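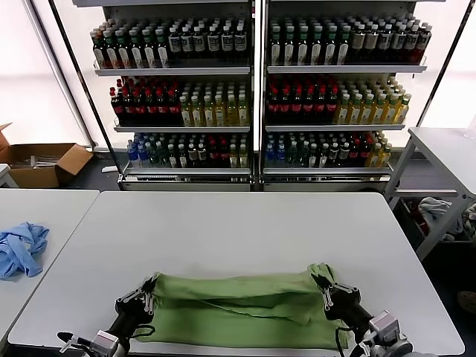
Two grippers holding a folded green garment at the edge of the table.

Žofie Vondráček teaches robots to fold clothes at Prukex, mostly by remote control. She recorded 53 folds on the day we spoke.

"You move your hands and the arms follow, a bit late," she says. "The first week I pulled everything too tight."

Sleeves are still the slow part - she often starts them again. Bad attempts are kept but marked. In May she moves on to towels, which she expects to find "dull, but quicker".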